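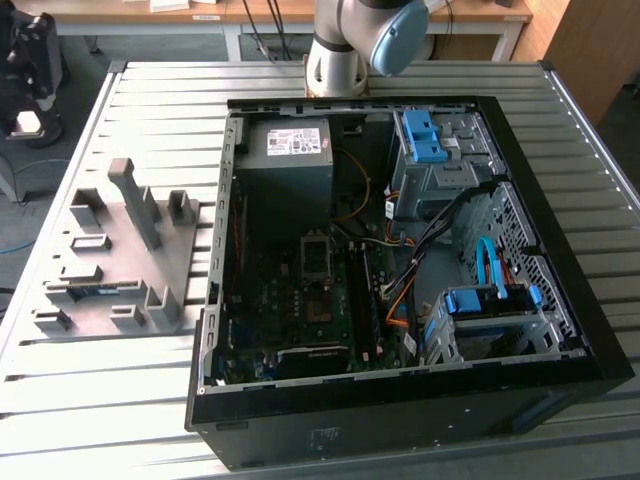
The arm's table in the shared workshop, with a desktop tower on its side and the printed fixture plate to its left.

Those of you who share the back half of the workshop will know that the arm project, which we have been calling Zirum since February, has moved on from stacking blocks to taking on old desktop computers. The idea is a simple one, even if the work is slow: we'd like the arm to be able to take parts out of a tower and put them back again, so that the donated machines on our shelves can be sorted and patched up with a bit less kneeling and squinting from the rest of us.

Sihan Deng drew up the fixture plate and has been wonderfully patient with it. She is on version 6 now, and the slot that holds a memory module took the longest of all, with one long print of 228 minutes that had to be thrown out and started over (we did cheer when the next one came off the bed flat). 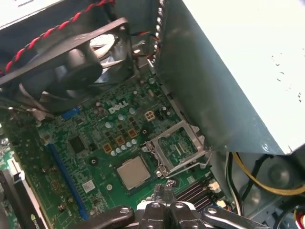 The processor is the part that makes everybody hold their breath. It has to come straight up and go straight down, and it has to be turned the right way before it goes anywhere near the socket — so we have been taking that step at a crawl, with one person's hand by the stop button the whole time. Memory is far more forgiving, and a good place for newcomers to start.

If you'd like to try a turn at the controls, come by on 19th November and ask for Sihan. Old towers are very welcome too, working or not, as long as the drives have been wiped first.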